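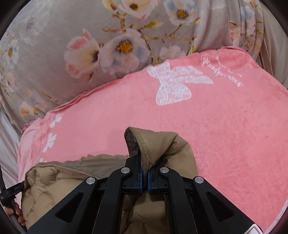
4. Importing your comics into Plokenov

Before you start: you will need your scans or downloads in a single folder, a free Flirnmont account, and more patience than you had when you bought the comics.

1. Open Plokenov and choose Library, then Import Folder. Pick the folder. Do not pick your entire hard drive. Plokenov will try, bless it, and will file your tax returns under Miniseries.

2. Wait for the first pass to finish. A collection of 783 issues takes 8 minutes on a decent laptop. The progress bar stops at 30 percent for a while and then leaps to the end. It has always done this.

3. Open the Unmatched tab. Anything Plokenov couldn't identify ends up there, mostly small-press books, foreign editions and files named "scan final FINAL 2".

4. Select an unmatched issue and click Look Up. Plokenov searches the Flirnmont catalog and offers its best guesses. Check the cover before you accept one. The two series called Galang have nothing in common except the title: one is a sea adventure, the other is a divorce.

5. Click Accept, or type the details yourself and click Save.

Note: Issue numbers can include letters and fractions. Publishers did this to us, and we have made our peace with it.

Caution: Merge Series cannot be undone. If you merge two runs by mistake, restore last night's backup (see section 9) and start again from step 3.

4.1 Reading order

Plokenov sorts by cover date unless told otherwise. This works for most series and is a disaster for Kinda, which ran 124 issues and told its origin story near the end.

1. Right-click the series and choose Reading Order.

2. Select Custom, then drag issues where you want them. Hold Shift to move several at once.

3. Click Lock. Unlocked orders go back to cover date the next time you import.

Note: Specials and annuals land at the bottom of the list. Drag them up by hand. We tried placing them automatically in March and received a great deal of mail.

To share a finished order, choose Export Order and send the file to whoever you were arguing with.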